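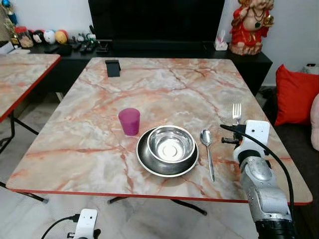
How long does a sourdough starter take before you can bake with it?

Mine took a little under two weeks, and I'd plan on that. The packet-of-flour people will tell you five days, and you might see bubbles by then, but bubbles on day five are mostly the early crowd of bacteria having a party. Wait until it doubles after every feeding, a few feedings in a row.

I have been wanting to write this up for ages! I got into sourdough last winter after my neighbor Kidus Demissie left a heel of his rye on my porch, wrapped in a dish towel, with a note that said "toast it hard." I toasted it hard. I ate the whole thing standing up, and by that evening I was stirring flour and water in an old jam jar.

My first starter died. I'd fed it whenever I remembered, with water straight from the tap, and kept it on a windowsill that gets very cold at night. The second one is the one I still have, and she (yes, she) is called Flavell, after the street I grew up on. She lives on top of the fridge and gets fed at 9 every evening, right after the dishes. 100 grams of flour, 100 grams of water, a spoonful of the old stuff, stir, lid on loose, done.

The flour made the biggest difference. I'd been using plain white bread flour, which worked okay, and then I swapped a quarter of it for whole rye and the jar nearly climbed out of the cupboard overnight. I buy my rye from Kwiatkowski, the little deli by the bus station, where they scoop it into a paper bag and write the weight on it in pencil. It smells like hay and a bit like nuts. I love it so much that I've started putting it in pancakes too.

Then there's the dough. I mix on Thursday after work, usually pretty wet, and I do a stretch and fold whenever I walk past the bowl. I used to set a timer for this and it made me grumpy. Now I just give it four or so and stop when the dough feels like it's holding itself together (it goes from porridge to something like a water balloon, and you really can feel the change under your hands). Into the fridge overnight, and I bake before breakfast.

We use cookies to remember your preferences and see which posts get read. Accept | Manage settings

Baking day is my favorite part. The pot goes in to heat while I make coffee, and I slash the top with a razor blade and never get the pattern I wanted. Last month I tried a wheat stalk and it came out looking like a zipper. Tasted great! The crackling when the loaf comes out is still the best sound in my kitchen, and I stand there with my ear next to it like a safecracker. 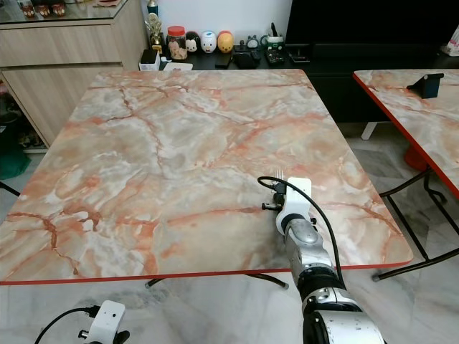
Can you slice sourdough while it's still warm?

Try to hold off for 2 hours, longer if there's a lot of rye in it. The inside is still setting as it cools, and if you cut too early it turns gummy and sticks to the knife. I know. I've ruined several very handsome loaves this way and I'll probably ruin another.

Leftovers hardly exist here, but when they do, I tear the stale end into chunks and fry them in olive oil with garlic and a pinch of chili. Throw those over a tomato salad, or soup, or eat them out of the pan. The extra starter goes into crackers: a cup of it, a couple of spoons of melted butter, salt, whatever seeds are in the drawer, spread very thin and baked low until it snaps.

Next up I want to try a proper dark rye like the one Kidus makes. He's promised to show me his method, though he measures everything with a chipped mug, so I'm bringing my scale and writing down what the mug holds. If any of you have a dark rye that doesn't come out like a paving stone, please leave it in the comments. I've got a fresh bag from Kwiatkowski and Flavell is wide awake.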